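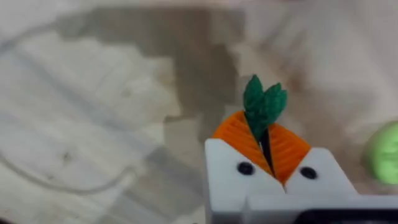
図1 手首カメラの視点。白いグリッパで3Dプリントのにんじんを、葉を上、先端を下にして把持しているところ。

# Bromdale グリッパ比較データセット README

ようこそ、そして開いてくださってありがとうございます。Bromdale は、小さな野菜のおもちゃをひたすらつかんで、持ち上げて、置く、という作業を二種類のグリッパで繰り返した記録です。地味なデータですが、集めているあいだはなかなか楽しく、気がつけばエピソード数は1209になっていました。指先の形を変えると把持がどう変わるのかを、同じ机、同じアーム、同じ手首カメラで見比べたい方に使っていただけたらうれしいです。

もともとは Juniper Okafor が「うちの指、にんじんだけ妙に苦手じゃない?」と言い出したのが始まりでした。たしかに先細りの物体は、平行に閉じる指だとつるりと下へ逃げることがあります。それなら指を二種類用意してきちんと比べてみよう、ということになり、8月にまとめて収録しました。

## 比べたもの

- **Cletis**:内側の面に角度をつけた白い二本指です。指のあいだがV字になり、先細りのものを上から落とし込むように受けられます。図1のグリッパはこちらです。
- **Pletum**:内側がまっすぐな平行二本指で、表面に薄いゴムを貼っています。わたしたちがふだん使っている、いわば基準の指です。

アームと制御ソフト(Bellamy)は両方で共通です。指の交換のたびに手先の原点を取り直していますが、これが思ったより面倒で、収録の前半では補正値の入力を一度まちがえました。該当するエピソードの扱いは「既知の問題」に書いておきましたので、学習に使う前にぜひ目を通してください。

## 中身

エピソードごとに一つのフォルダがあり、次のファイルが入っています。

- `wrist.mp4`:手首カメラの映像
- `joints.csv`:関節角と指の開き
- `command.csv`:Bellamy が送った指令値
- `meta.json`:グリッパ名、対象物、操作者、成否ラベル、メモ

対象物は全部で23種類、すべて3Dプリント品です。図1のにんじんもその一つで、橙色の胴に斜めの積層の筋が残り、正面には縦の細い隙間が入っています。この隙間と筋は、やってみると案外あなどれません。指の当たる向きによって引っかかり方が変わるので、`meta.json` には把持前の向きを `yaw_start` として残しました。表面を磨いてから使うかどうかはずいぶん話し合ったのですが、お手元のプリンタで出したものと条件を近づけたくて、結局そのまま使っています。

成否ラベルは `success`、`slip`、`miss` の三つです。持ち上げて三秒保てたら `success`、いったん浮いて落ちたら `slip`、そもそも浮かなければ `miss` としました。判断に迷ったものは Sunita Szabo が映像を見直して決めています。指の中で物体が回っただけで落ちなかった場合は `success` に入れ、メモ欄に `rotated` と書いてあります。回転も失敗とみなしたい方は、この語で絞り込んでください。

## 使ってみての感想

数字の細かい比較は同梱の `results.csv` にゆずるとして、手を動かした側の印象を少しだけ書かせてください。

Cletis はやはり先細りの物体に強いです。にんじんの先を下にして立てたまま運ぶ、というようなことは Pletum だとかなり神経を使うのに、V字の指だと多少ずれて入ってもだんだん中央に寄ってくれます。この「寄ってくれる」感じは遠隔操作をしているととてもありがたくて、Juniper は途中から Cletis の番になると目に見えて機嫌がよくなっていました。

いっぽうで薄いものや平たいものは Pletum のほうが素直です。Cletis は斜めの面が先に当たるので、机の上のものを浅くつまもうとすると対象を押しやってしまうことがあります。それから指そのものが箱のように大きく、手首カメラの視野をかなり占めます。対象物の下半分が指に隠れてしまう場面も多いので、映像だけで接触の有無を判定したい方には少しつらいかもしれません。Pletum では隠れる範囲が狭いぶん、視覚モデルの学習はこちらから始めるのがよいと思います。

## カメラと照明について

手首カメラは焦点を指先付近に固定しています。そのため背景の木の天板や、離れたところにある物体はぼけて写ります。自動焦点も試したのですが、指が閉じる瞬間にピントが迷ってしまい、いちばん見たいところが見えなくなるのでやめました。

また、天板に大きな影が落ちているエピソードがあります。物体検出をかけると、影の角を物体と取りちがえることがありました。影を減らした条件も44エピソードだけ収録し、`lighting: diffuse` の印をつけています。数は少ないものの、頑健さを確かめる用途には役立つはずです。天板にケーブルが写り込んでいる映像もありますので、背景差分を使う場合はマスクの範囲にご注意ください。

## 既知の問題

1. 手先原点の補正をまちがえていた期間のものが213エピソードあります。映像と関節角には問題がありませんが、手先座標が下方向にずれています。`meta.json` の `tcp_ok` が `false` になっているものがそれです。
2. `command.csv` と映像の時刻は、エピソードの先頭でだけ合わせてあります。長いものでは終わりに近づくにつれて少しずつずれます。
3. 操作者は Sunita と Juniper の二人だけです。二人の癖がそのまま入っていて、Juniper は閉じる前に一拍置き、Sunita は下ろしながら閉じます。グリッパの差を見るときは、操作者ごとに分けて集計することをおすすめします。
4. 把持力の直接の計測値はありません。モータ電流から推定しようとしましたが、値が安定せず、今回は収録を見送りました。

## 読み込み方

特別なライブラリは必要ありません。展開したら、まず最上位の `index.csv` を開いてみてください。一行が一エピソードで、グリッパ名と対象物名とラベルが並んでいます。Cletis と Pletum の把持を物体ごとに並べて見たいときは、`object_id` で並べ替えるのがいちばん手軽です。学習用と評価用の分割は `split` 列にあり、評価側には学習側に出てこない対象物だけを入れました。

## 利用とご連絡

研究、授業、趣味の工作、どれでもご自由にお使いください。発表される場合は「Bromdale グリッパ比較データセット」と書き添えていただけると励みになります。対象物の形状ファイルは `models` フォルダに入っていますので、印刷して追試をしてくださる方がいたら、ぜひ結果を聞かせてください。別の形の指で試したという報告も大歓迎です。ラベルのまちがいを見つけたときは、エピソード番号を添えて Sunita までお願いします。

お問い合わせ:Bromdale データ担当 Sunita Szabo | © Bromdale | ページの先頭へ戻る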